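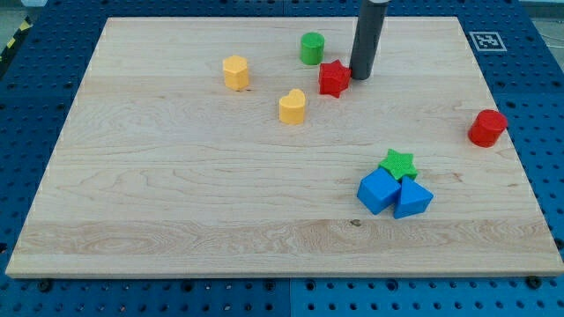 赴Ultent机器人实验中心开放日参观情况报告

一、参观概况

2018年9月2日,我校自动化教研室会同实训管理处组织师生赴Ultent机器人实验中心,参加该中心年度公众开放日活动。此次参观列入本学年秋季教学准备计划,目的在于了解桌面操作类机械臂的教学应用现状,并为实训楼二层机器人实训室的改造方案收集一手资料。我校参加人员共27人,其中学生占多数,均来自机电一体化专业二、三年级。

活动当天上午八时三十分集合出发,九时二十分抵达。据中心现场公布的数据,当日登记入场的观众为1208人,来自本地中小学、高等职业院校及部分企业。开放区域包括一层展示大厅、二层操作实验区和三层报告厅,地下一层的装配车间不对外开放。入场观众须在门厅领取胸牌,并按胸牌颜色分批进入二层,每批停留时间为四十分钟。我校师生被编入上午第二批和第三批,两批之间的等候时间安排在展示大厅。

二、展示大厅

展示大厅以历年项目回顾为主。入口左侧为Griltden系列末端执行器的陈列柜,陈列了从早期气动样件到现行电动型号的若干代产品,每件均附简要说明,内容涉及行程、夹持力和适用工件。右侧为Dalura仿真软件的体验席位,观众可在计算机上编排抓取顺序,并在三维环境中预演。我校学生在该处停留较久,部分学生反映软件界面为外文,说明卡片仅对主菜单作了翻译,初次使用者上手有一定困难。

大厅中部设有一块展板,介绍中心与Olteanu工作室合作开展的教具设计项目。该项目面向中学阶段,以形状和颜色辨识为基本内容,配套教具包括木制底板、塑料几何块和任务卡片。展板称,项目自启动以来已在合作学校累计开课546课时。教研室就课时的统计口径向讲解人员作了询问,答复为按实际授课班级计算,同一内容在不同班级讲授分别计入。

三、操作实验区

二层操作实验区是此次参观的重点。该区设有多个工位,由中心技术人员轮流演示,内容依次为桌面物块操作、线缆整理和小型零件分拣。因时间所限,我校师生完整观看了第一项和第三项。

(一)桌面物块操作

演示工位采用蓝色多孔台面,台面上放置一块浅色枫木板,作为物块的工作区域。木板上散放八个塑料块,分红、黄、绿、蓝四色,每色两个,形状有星形、圆柱、六棱柱、心形、立方体和三棱柱。末端执行器为深灰色圆筒形,由上方伸至板面附近,紧邻红色星形块。木板后方的台面上贴放一枚黑白方形标记,讲解人员介绍,此类标记用于相机与台面之间的位置标定。

演示的任务由观众从任务卡片中抽取,例如“将红色星形块移至黄色心形块旁”“将两个蓝色块分开”。讲解人员说明,该工位的基本动作为推移,机械臂不将物块提离板面,因此物块间的相互接触是任务难度的主要来源。绿色星形块、蓝色立方体与蓝色三棱柱聚在木板右下方,三者彼此贴近,若要单独移动其中一块,须先考虑从哪一侧接近。木板中部和左下部留有较大空地,可供周转使用。

有学生提问,星形块和心形块的轮廓有凹有凸,推移时会不会发生转动。讲解人员答复,推力方向偏离物块中心时转动不可避免,操作者通常以多次短距离推移代替一次长距离推移,每次推移后重新观察位置。教研室认为,这一处理思路与我校《工业机器人操作基础》课程中关于示教点设置的内容可以衔接,建议任课教师在相应章节予以补充。

关于板面材料,讲解人员介绍,选用木板主要考虑表面平整、摩擦适中,磨损后便于更换。木纹对视觉识别是否造成影响,中心曾作过比对,结论是在现有照明条件下影响较小,但未向观众提供具体数据。我校如采用类似方案,宜自行测试。

(二)小型零件分拣

分拣工位以螺钉、垫圈和塑料卡扣为对象,机械臂自料盘中拾取零件并投入对应料盒。演示中出现过一次夹取失败,技术人员暂停设备,调整料盘位置后继续运行,并借此向学生讲解了急停、复位和重新上电的操作次序。带队教师普遍认为这一环节对学生较有帮助。

分拣工位的围栏高度偏低,后排学生视线受限。中心在侧面设置了显示屏转播画面,但显示屏反光较强,实际效果一般。

(三)安全管理

操作实验区的安全管理较为细致。台面边缘可见黄黑相间的警示胶带,观众站位另以地面标线划定。每个工位配备一名演示人员和一名安全员,演示人员操作期间安全员不参与讲解。观众不得携带饮料进入二层,背包统一存放。讲解人员介绍,每批观众离场后,工作人员均须按检查表逐项核对工位状态,签字后方可放入下一批。

四、报告与座谈

上午十一时,三层报告厅举行专题报告,题目为《从演示到课堂:桌面机械臂的教学组织》。报告厅设70个座位,我校师生全部入场。报告介绍了一堂标准课的组织方式:学生四人一组,一人操作,一人记录,一人观察台面并提示物块位置,一人负责核对任务卡片,每完成一项任务后轮换。报告还提到,初次上课时以两至三个物块为宜,待学生熟悉后再逐步增加。

报告结束后,中心安排了三十分钟座谈。教研室就以下问题与中心交换了意见:

1. 设备折旧与维护。中心建议学校在采购时一并约定末端执行器易损件的供应期限,并在校内保留至少一套备件。

2. 教师培训。中心每年8月举办面向院校教师的短期培训班,为期五天,结业后发给培训证明。本年度培训已结束,下一年度的报名时间另行通知。

3. 教具借用。物块与木板可向合作学校成套出借,借期一学期,运输费用由借用方承担。塑料块如有缺失,按件补足。

4. 学生实习。中心目前仅接收本科及以上层次的实习生,对高职学生的接收办法尚在研究之中。教研室已当场提交书面意向。

五、参观体会

此次参观的组织总体有序,讲解内容与我校专业方向结合较为紧密。桌面物块操作工位所用器材简单,占地较小,对场地供电和承重的要求不高,在现有实训室条件下具备实施的可能。与我校目前使用的搬运码垛实训台相比,该工位更便于学生近距离观察末端与工件之间的接触情况,适合安排在课程前段。

同时也应看到,桌面物块操作与企业实际岗位之间仍有距离。学生座谈中有人提出,希望看到更接近产线的内容。教研室认为该意见合理,后续参观可考虑与企业车间参观合并安排。另有学生反映,四十分钟的停留时间偏短,提问机会集中在前排,今后组织同类活动时应事先收集问题,由带队教师统一提出。

在参观准备方面,我校亦存在不足。出发前发放的资料篇幅过长,多数学生未能读完;分组名单在车上临时作过调整,造成入场时核对胸牌用时较多。

六、后续工作安排

(一)由自动化教研室起草桌面操作工位的建设方案,内容包括台面规格、底板材料、照明和警示标识,于本月内提交实训管理处。

(二)由实训管理处与中心联系教具借用事宜,借用一套物块和底板,先在二年级一个班试用,试用期为八周。

(三)参加参观的学生每人提交参观记录一份,不少于八百字,由班主任收齐后交教研室存档。记录应写明所观看的工位名称和至少一个本人提出或听到的技术问题。

(四)Dalura仿真软件的试用授权由信息中心评估,重点核实其对现有机房计算机的配置要求及中文资料的提供情况。

(五)活动车辆及餐费按学校有关规定据实报销,票据已交财务处。

自动化教研室
实训管理处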